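**Ticket 171: Phone case will not seat at camera end / side key pressed by case**

Product: Hosine slim case, beige, two-lens version
Sold through: Penville web shop
Opened by: Bălan (customer side)
Handled by: Maricel Manalastas, returns desk, Juvholm
Status: closed, replaced

**Reported fault**

Customer writes that the case goes on at the bottom end but lifts at the top corner nearest the lenses. If the corner is pushed down, the opposite long side springs out. With the case forced on, the volume drops by itself when the phone is in a pocket. Customer has removed and refitted the case several times with the same result. No screen protector fitted. No drop or heat damage reported.

**First reply to customer**

Asked for the following:

- exact phone model, taken from the settings menu and not from the box
- the code printed on the inner bag, if kept
- whether the case was fitted lens end first or bottom end first
- whether any film, plate or ring is stuck to the back of the phone

Customer replied the next morning. Model matches the order. Bag thrown away. Case fitted bottom end first. Nothing stuck to the phone.

**Fitting advice sent**

1. Wipe the back of the phone and the inside of the case with a dry cloth.
2. Start at the lens end. Put both top corners in before anything else.
3. Line up the lenses with the two holes and check there is an even gap all round each one.
4. Press down the long side with the keys, then the plain side.
5. Finish with the bottom corners.

Result from customer: better, but the top corner still lifts after an hour or so in use. Volume fault unchanged. Return label issued.

**Received at Juvholm**

Case arrived in a padded envelope, no inner bag. Logged in and left flat overnight before measuring, as thin cases can hold a bend from the post for a while.

**Checks**

*Flatness.* Laid on the bench open side up, then turned over. No rocking in either position. Pressed each corner in turn with one finger, no movement. Not warped.

*Lens holes.* Test phone of the same model put in loosely. Both holes clear of the lens rings. No contact at the edges, so the lifting is not caused by the lenses standing on the case.

*Rim.* Ran a feeler gauge along the inside of the rim with the test phone in place. Even along both short ends and the plain long side. On the key side the gauge stops short of the key opening and will not pass. Tight spot confirmed.

*Key opening.* Opening sits 2 mm lower than on the stock sample. With the test phone fully seated, the lower end of the opening clears the key but the upper end bears on it. That accounts for the volume change, and also for the corner: the phone is pushed across towards the plain side and the nearest top corner rides up over the rim. 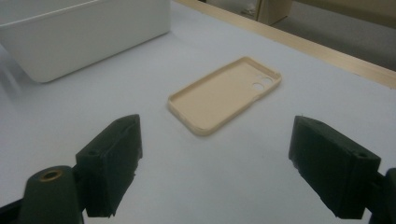

*Returned case on bench, open side up, lens end at upper right. No phone fitted in it.*

**Comparison with stock**

Took 21 cases from the same delivery, shelf 86, and tried each one on the test phone. Results:

- most seat fully and leave the keys free
- three have the low key opening, same as the returned case
- one has the opening in the right place but a rough edge on it, which can be cleaned up with a blade

All of the low ones have a slightly different mould mark on the outside at the bottom end. The returned case has the same mark. Looks like one cavity of the mould is out and the others are fine. The mark is faint and best found with a torch held low.

**Things ruled out**

- wrong model sent: no, lens holes and overall length match
- customer fitting method: made it slightly worse, did not cause it
- shrinkage or heat: case length same as stock sample
- colour batch: grey cases with the same mark show the same fault, so it is not limited to beige

**Action**

- Replacement picked from the good ones, tried on the test phone before packing, sent to customer.
- Low cases pulled from shelf 86 and boxed with a copy of this ticket.
- Remaining stock to be checked by mould mark. Anything with the mark goes in the same box whether or not it has been tried on a phone.
- Hosine informed, with measurements of the key opening. Awaiting answer on which deliveries used that cavity.
- Penville asked to forward any message that mentions volume changing by itself, as customers may not connect it with the case.

**Customer follow-up**

Replacement received. Seats at all four corners, keys normal. Customer asked whether the first case could be trimmed and kept as a spare. Told no, the rim is too thin at that point and would split.

Ticket closed. Stock check carried on under its own number. Reopen this one if the supplier's answer covers cases sent out before May.

M. Manalastas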